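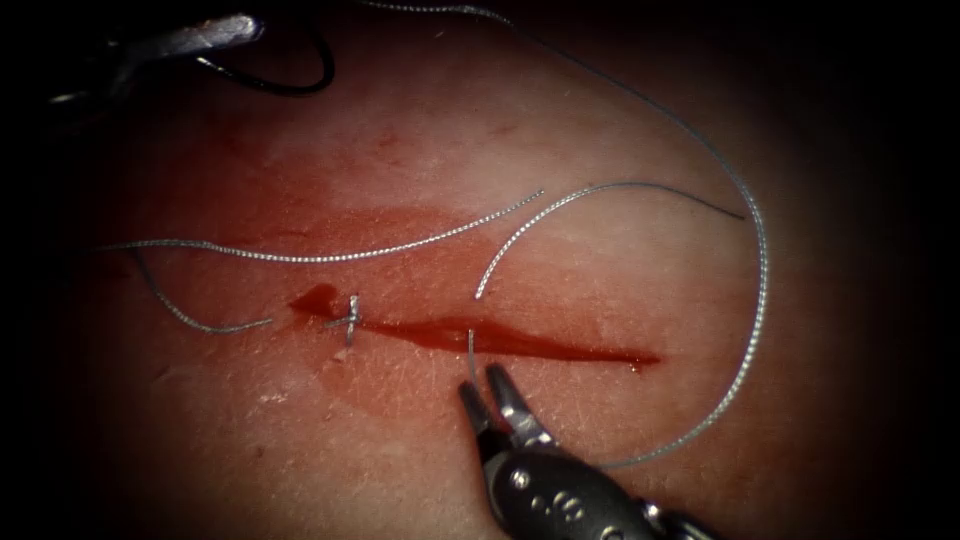 Dotimo Tissue Practice Pad

The Dotimo pad is supplied by Citside to teaching hospitals and skills laboratories for instruction in wound closure. The surface carries fine creases and a skin-like texture, and a straight incision may be filled with red fluid before the exercise begins. Braided suture is recommended for first attempts at a tied stitch.

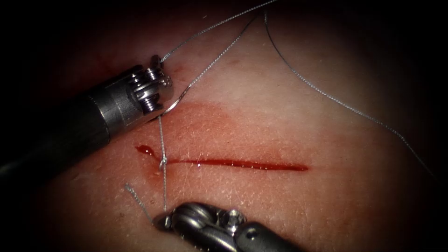
Each pad accepts about 60 stitches before replacement is advised. Pads should be laid flat, lit from above and wiped clean after use. Red fluid left on the surface may stain the material near the cut; this does not affect its handling.

Pads are sold in boxes of 3. Needles, suture and fluid are ordered separately.

Orders and returns: Elmarie Mtshali, Citside, Zovthorpe. Unopened boxes may be returned within 7 days of delivery.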